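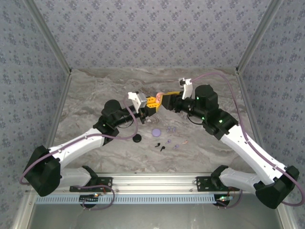
Fixing a rail to a marble-pattern tabletop without marking it

griet_v
The top is gray and white marble pattern and I don't know what is under the surface. The aluminum rail runs along one long edge. I want it rigid but removable. Clamps or screws?

wmulder
Clamps, 4 of them, with rubber pads. Check the overhang first. Under 30 mm most clamp jaws won't seat.

Anlow
Disagree. Pads creep under a side load. If the core is chipboard, use threaded inserts from below and bolt through. If it is real stone, don't drill at all.

wmulder
Creep is a matter of retightening once a month. A hole is permanent.

griet_v
Tapped it underneath, sounds like board. Overhang is 38 mm.

Anlow
Then inserts. Seal the holes — board swells if a spill gets in.

sturkau
Separate point. Small parts on a veined pattern are hard to find. The pink and purple pieces stand out well enough, lavender less so on the pale areas. The black earbud-shaped ones would vanish on a dark top. I'd put down a plain matte mat.

wmulder
A mat slides. A shallow tray is better for anything that rolls.

sturkau
Flat discs don't roll. Mat with a non-slip back, cut short of the rail.

griet_v
Going with clamps for now and a mat. Will look at inserts in June if it shifts.

Anlow
Mark the rail position with tape so you can see if it does.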